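Watch this: Kurek pays people to hand a robot the same thing 1,000 times
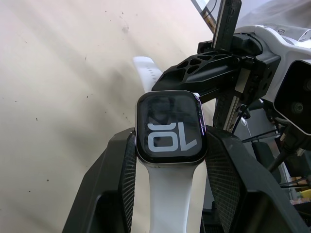

A smartwatch with a white band, held upside down between the fingers of one gripper, with a second arm close by.

Filed under: Local Business > Tech & Tinkering
Last updated: 3rd April

Anyone who has ever complained about a repetitive job may want to sit down before reading about the one on offer at Kurek, where the task is to make a pair of robot arms handle a smartwatch, put it down, and then do it again until somebody says stop. Stop, at the moment, is set at 1,000.

The company is collecting examples for Onero, a learning system that is supposed to work out how to handle small, slippery, expensive things by studying people who already know how. An operator steers both arms by hand from a pair of matching controls. Cameras on the wrists record what the grippers see, the computer records how every joint moves, and the whole bundle goes into a folder with a number on it. By last count there were 247 folders for the watch.

"People ask me if it's like a video game," said Sirkka Saarinen, who runs the sessions. "It is like a video game with one level, and the level is a watch."

The watch got the job because it is difficult. The glass is slick, and the silicone band bends whichever way it likes. Earlier sessions used a wooden block, which behaved very well and taught Onero next to nothing about watches.

Operators are told to vary their approach, so the watch gets picked up by the sides, by the strap, face up, face down and the wrong way around. Upside down counts. Saarinen said the first batch of recordings was too tidy, with everyone lining the thing up as if for a jeweler's window, and the system that came out of it was lost the moment a strap was twisted.

Dropped watches stay in the collection too, under a separate label. Of the first 100 recordings, Saarinen said, "enough" went into that pile. She declined to be more exact.

Once the watch is done, the plan is to move on to getting it into a box, a job that needs one arm to hold the case while the other deals with the band. The packing firm Zemia has agreed to try the trained system on a single bench, next to a human being who will presumably be faster for quite a while.

A rival effort at Grumer is said to be working on socks. Saarinen said she wished them luck and meant it, having tried socks.

Kurek is looking for more operators for April. Shifts are short, there is coffee, and no experience with robots is required. Applicants should be patient and comfortable with both hands. The longest unbroken run so far stands at 102 recordings, set by an operator who then asked to be moved to filing.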